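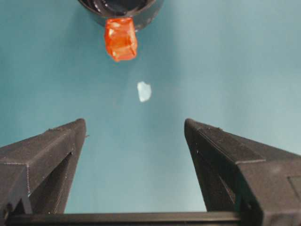
Chapter 4
Small Labels, Short Runs

I bought my first record from a tiny label on a Thursday afternoon, mostly for the sleeve. It was the second single by a band called Trandby, pressed in a run of 160, and the guy at the counter (Virgil Matei, who also ran the label out of the back office) wrote my name in a notebook before he'd take my money. I asked him why. He said he liked knowing where they went!

I've still got that record, and I've thought about that notebook a lot while putting this chapter together. In the last three chapters we followed the money through big companies, where a song passes through so many hands that it's hard to say who picked it. Now we get to go small. A label like Callus, which Iida Harju and Nele Strobel started with one four-track and a shared bank account, made its choices at a kitchen table, and we can follow nearly every one of them.

We'll start with the pressing plant. The plant Callus used wouldn't take an order under 100 copies, and that one rule shaped what they put out more than taste ever did – at least for the first couple of years. Then we'll look at their one real hit, the Lungu album, which sold 3891 copies out of a pressing of 4000 and very nearly sank them. (Yes, a hit can do that. Look closely at when the plant wants paying and when the stores pay up.)

After that comes distribution, with Stanberg as our main case, and a long section on radio that my students always tell me to cut and that I keep putting back in.

Before you read on, pick a record you own from a small label and find the fine print on the back. Write down every name you see there and what you think each person did. Keep the list handy – we'll need it in section 4.2, when we split up the income from a single.

4.1 What a pressing costs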